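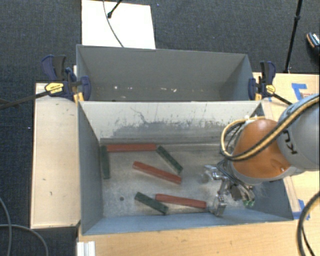
Falwood Revises Storage Rules for Shared Workshops

FALWOOD, September 10, 2020 -- The town of Falwood has published revised storage rules for shared workshops and rented light-industrial units, replacing a set of requirements that had been amended piecemeal for 18 years. The new text applies to all multi-tenant buildings inside the town limits and covers shelving loads, aisle widths, finishing materials and the handling of wood waste.

The largest change concerns aisles. Under the old rules, a clear path had to be kept between each workstation and the nearest exit, but the width was left to the building owner. The revised rules set a minimum of 44 inches for a main aisle and 36 inches for a side aisle, measured between the outermost points of anything stored on either side. Items that project from a shelf are counted as part of the shelf.

The rules apply to 94 registered units. Most are in the Kasico building, a former textile mill on the east side of town that was divided into rental space after the looms were removed. The remainder are in smaller properties along Widov Road.

Soon-im Seol, the town's building inspector, said the old wording had produced uneven results from one property to the next.

"Two units with the same floor plan could get different findings, depending on what the owner had written into the lease," Seol said. "The measurement is now in the rule, and the tenant can check it with a tape."

Shelving is treated separately. Any unit taller than 6 feet must be fixed to a wall or to the floor, and its rated load must be posted where it can be read from the aisle. Homemade shelving is still allowed. Where no manufacturer's rating exists, the tenant may post a figure calculated from the span table in Appendix B, which lists common board thicknesses against support spacing. Shelves holding liquids must have a raised front lip of at least half an inch.

Oil-soaked rags and finishing residues must go into a lidded metal container, emptied at the end of each working day. Sawdust and shavings may be kept in bags or bins of any material, provided they are stored apart from solvents and do not stand in an aisle. Offcuts are exempt from the waste section as long as they are kept in a container or on a rack.

The exemption for offcuts was added after the first draft was circulated in the spring. Aivar Navickas, who rents a joinery shop in the Kasico building, had objected that the draft made no distinction between dust and solid stock.

"Read literally, I would have been throwing out usable maple every night," Navickas said. He described the final version as workable, though he said the lip requirement would mean altering most of his finishing shelves.

Baranauskienė Properties, which manages the Kasico building, said it will repaint the aisle lines on all floors before the rules take effect. The firm expects to move two electrical panels on the second floor, where the present corridor narrows to 41 inches. Tenants there will be without power for part of one working day -- notices will be posted at the loading dock.

The town has set aside $3,944 for printed copies of the rules, aisle markers and load-rating placards. Placards will be issued free of charge, one per shelving unit, from the inspection counter at the town hall. Replacement copies will be charged at cost.

Existing tenants have six months to comply with the aisle and waste sections and one year to comply with the shelving section. New leases must meet all sections from the first day of occupancy. Requests for a variance must be submitted in writing with a dimensioned floor plan, and the inspector will normally visit the unit before a decision is issued.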